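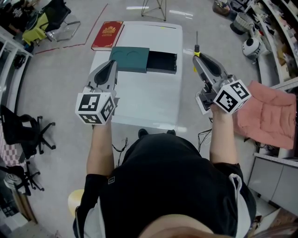

## Storing Small Items in a Two-Part Box

These instructions apply to boxes made up of a lid and a separate tray or drawer. Staff at the Ostel reading room use them when preparing desk supplies for storage.

### Before you begin

Clear a table and wipe it with a dry cloth. Books may remain at a far corner – closed and lying flat – provided they do not crowd the work area.

### Procedure

1. Remove the lid and set it down beside the tray.
2. Empty the tray completely and dust the corners with a soft brush.
3. Place the heaviest items in first, against the back wall.
4. Add flat items such as cards and labels. A tray should hold no more than 50 cards.
5. Leave a gap of 7 mm below the rim.
6. Lower the lid evenly with both hands. If it resists, lift it off and rearrange the contents.

### Labeling

Write the shelf number on a paper label and attach it to the short side of the box. Numbers already in use are listed in the storage register kept by Naomi Muli. Damaged trays should be reported to Babar Jafri, quoting form 2557.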